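Pulach G2 two-finger gripper with wrist camera - review
Apr 14, 2022

We bought the Pulach kit for $579 to replace the Plastance gripper on our small bench arm. Cups and markers are most of what we handle. 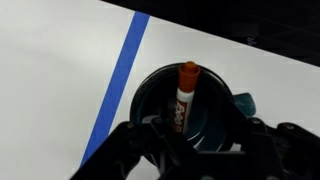
Mounting and setup

The adapter plate went on with the screws supplied. Wiring took 30 minutes, most of it spent finding a path for the camera cable that didn't pull at full wrist rotation. The manual covers this in one sentence.

Camera

The view takes in both black fingers and a fair piece of table past them. With a black cup on our white tabletop the rim stands out well, and so does the blue tape. The inside of the cup is darker, but you can still make out the rings in it. The EXPO on the marker is readable. The fingers do cover the lower part of the cup, so you lose sight of the spot where you most want to see contact. The Plastance camera sat higher and had less of this problem.

Grip

We ran 100 picks on a mug with a handle and got 93 clean ones. Most misses came from a finger touching the handle first and turning the mug. Coming in from the other side helped. The Plastance managed fewer, but it closed more softly - better for paper cups.

Controller

It works with the Ortuño controller we already had. Force has 8 steps, and the lowest two feel the same to me.

Verdict

Good value for rigid objects. I'd like longer fingers, and Pulach lists a set for May. Ours came from Sovemdale, well packed, with one spare pad.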